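Vamley Gallery: Sorting and Tidying, Bench Tests

Household tidying and shop-floor kitting share one basic task: pick up a small item and put it in the correct container. Kiprono Mushi and Tatu Kinyua have been running that task on the Borkport bench since May. The item list has 96 entries, from hand tools to rags and cable offcuts.

Rigid parts are close to solved. Soft and crumpled items are slower, as their shape changes with each grasp and the gripper has no fixed edge to aim for. 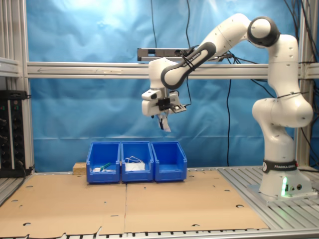 Franka Emika arm holding a crumpled white item over three blue parts bins. Thin white cable in the middle bin.

Cable remains the worst category. Loops catch on a finger or stand above the bin rim, and the next placement can drag them out. Current cycle time is 19 seconds for a soft item and 7 for a rigid one. A person doing the same work at the Stutex packing line does not need to stop and look.

For a shop floor with known parts and fixed bins, the method is usable now under supervision. For a kitchen drawer or a laundry pile it is not. The next series adds 20 fabric items and keeps the same bin type.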